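Table notes from January

Posted in Club stuff. 3 comments

I said at the last meeting that I would write up where the arm project is, mainly so the people who join in the spring don't have to ask me the same things one by one. I keep this on my own blog and not on the club site because I still don't have the password for the club site.

The task this term is tabletop tidying. The arm has to go to a book or a booklet lying flat, get a finger to its edge, and move it to a set spot. We picked printed things because they are cheap and everybody has some, and because they are harder than blocks. A block is the same height all over. A glossy cover is almost nothing.

We had planned to be at 75 recorded runs by the end of January. We are at 445, and most of the extra ones came from Florin Pop, who took the late slot and kept going until the building closed. I went through them over two evenings. I threw out anything where the arm started from the wrong pose or where somebody's sleeve was in the wrist view.

A few things I changed on the way:

The reset between runs is now 20 seconds. It was longer, and people started talking and forgot to put things back.

The tablecloth stays. Safta Tudose wanted plain gray felt, and she may be right about the grid lines confusing the edge detector, but we have too many runs on the green one to switch now. If it gets ripples, pull it flat from the wall side.

The pen holder stays too, with the pens in it. It is there as something to avoid. Please don't borrow the markers.

The wrist view is good for the last bit of the approach and not much use before that, as the fingers take up one corner and the books are often out of view. The side view is what I look at when a run goes wrong. I label from both. Save them under the same run number, or I can't match them later.

We are entering the Keteck student day in Cilstead if the form goes through. The rules say one table, one arm, no touching once the clock starts. The Gorell team did sorting last year and I expect they will again.

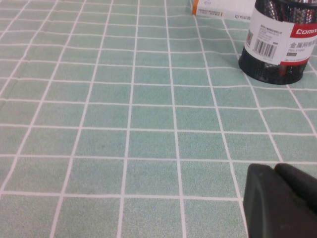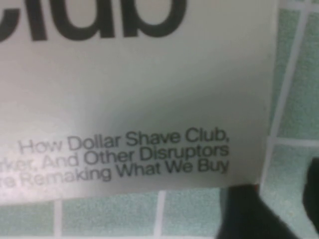
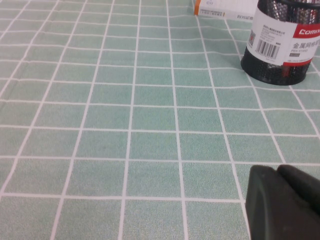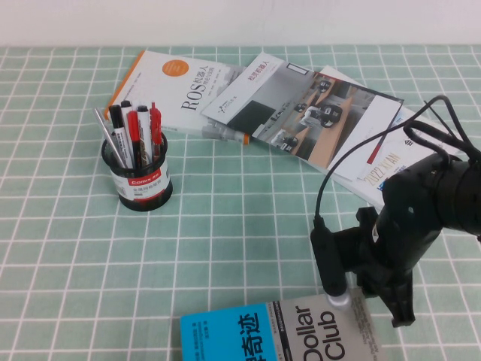

Avram Student Robotics Club, Tabletop Group

Next up is the training run. I set it for 4000 steps to begin with and will look at the curves before I let it go further. The labels for the last batch are still only half done, so if you have a free hour and can stand looking at book covers, write to me and I will send you a folder. The lab is open until nine in the evening. Bring your own laptop, the one by the door is slow.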